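Workshop > Notebook > Transfers > Athumani reels

Print this page | E-mail this page
Shares 42 | Comments 0

Thursday, transfer room

Reel 3 finally plays! Left the deck threaded from last night so I could get going before the street got noisy, and the first thing out of the speakers was that organ intro we've only ever heard on the beat-up single. It is so much wider than the record. There's a shaker way over on the left that I had no idea existed, and the bass player is doing these little slides up into the chorus that the single just turns to mush.

For anyone picking this up cold: these are the Athumani session tapes, quarter inch, two track, five reels, recorded at the Fodley hall over what looks like one weekend going by the box notes. Reels 1 and 2 went fine last month. Reel 3 was squealing and leaving brown crud on the guides, so it went in the oven. Low heat, 52 C, turned over at the halfway point, then a full day sitting out to cool before it went anywhere near the machine.

What I did, in order:

Cleaned the heads and guides on the Emico, then the pinch roller separately with the milder stuff. Demagnetized. Hand-wound the first few yards of reel 3 and checked my glove, which came up clean. Played the tones at the head of the reel (bless whoever put tones on here, reel 2 had none) and set azimuth by ear in mono first and then on the scope. It was off by more than I expected – quite a bit different from reels 1 and 2, so I think they either moved the machine between days or used a second one. Worth listening for on reel 4.

First pass flat, no noise reduction, peaks well under the top. Total running time on the reel is 42 minutes including the chatter between takes. I left all the chatter in. There's a bit where somebody counts in, stops, laughs, and counts in again slower, and the slower take is the good one. It has such a lovely lazy swing to it. The fast one sits at 134 on the tap counter and feels like everyone is running for a bus.

Two splices let go during the pass, both before the third song. Old splicing tape, dried out completely. Redid them with fresh tape and rewound to just before each one. The joins in the file are marked in the log so they can be lined up later. Nothing lost as far as I can hear.

Dropout at the start of the third song, left channel only, very short. It's there on both passes so it's on the tape. Could be patched from the second take, same tempo, same phrase. I'd like other ears on that before we cut anything.
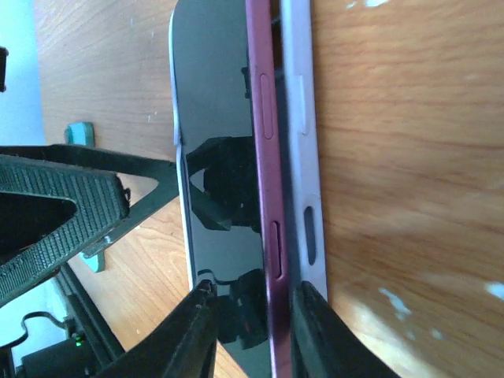
Phone and lavender case, close up.
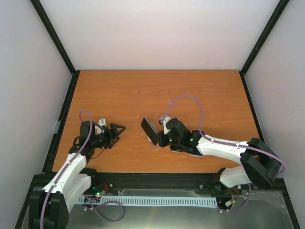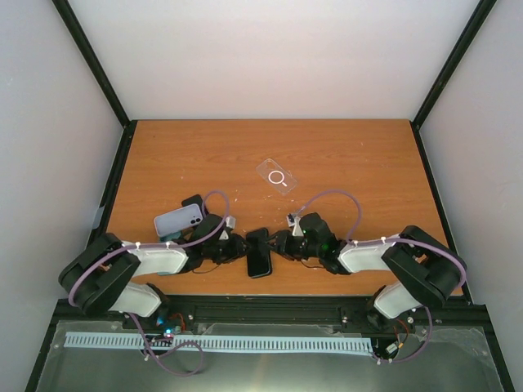
Last two: the tabletop with both arms reaching in.

Listening notes, second pass

Ran this one through the Bomell preamp to compare. It's a bit rounder in the low mids and I did like it on the organ, but the horns lose their bite, and the horns on this reel are fantastic. Sticking with the straight path for the archive copy. Might still use the Bomell for the slow song if we do a listening copy.

Track 1: instrumental, organ lead. Some print-through before the first note. Leave it alone for now.
Track 2: false start, then full take. Vocal is hot in the second verse and you can hear the tape squash. Sounds great, don't touch it.
Track 3: dropout as above. Best horn playing so far.
Track 4: fades in already going, so the machine was started late. No other take on this reel. Check 4 and 5!!
Track 5: slow one. Two takes, second is the keeper.

Box says six songs. I only get five. The missing title is crossed out in pencil on the spine but not on the back, so who knows.

Clicks: ran the detector just to see, and it flagged 376 across the reel. Spot-checked a bunch and a lot of them are the shaker and the rim of the snare. I'm not letting it fix anything on its own. Will go through by hand once all five reels are in.

Still to do

Reel 4 into the oven tonight, same settings. Reel 5 looks cleaner but has a different brand of tape after the leader, so test a short piece first.
Order more splicing tape, nearly out.
New pinch roller for the Emico – there's a faint shiny band on this one.
Copy today's files to the second drive and write the reel number on the case this time.
Play the slow song for everybody at lunch. Loud.

Print this page | E-mail this page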